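## 9. Running the open-day demonstration

1. Switch on the arm at least 2 minutes before visitors come in.
2. On the Denell panel, load program 904.
3. Set out the bowls and the object on the white table, then press Start.

**Caution:** keep visitors 400 mm back from the table edge – children too.
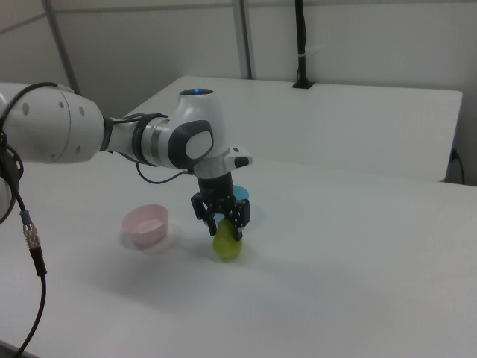 4. If the arm stops part-way, press Hold and wait for the Fekent controller to reset. Do not pull the object out of the gripper by hand.
5. Let the program finish before you take questions.

**Note:** report faults to Arturo Guerra.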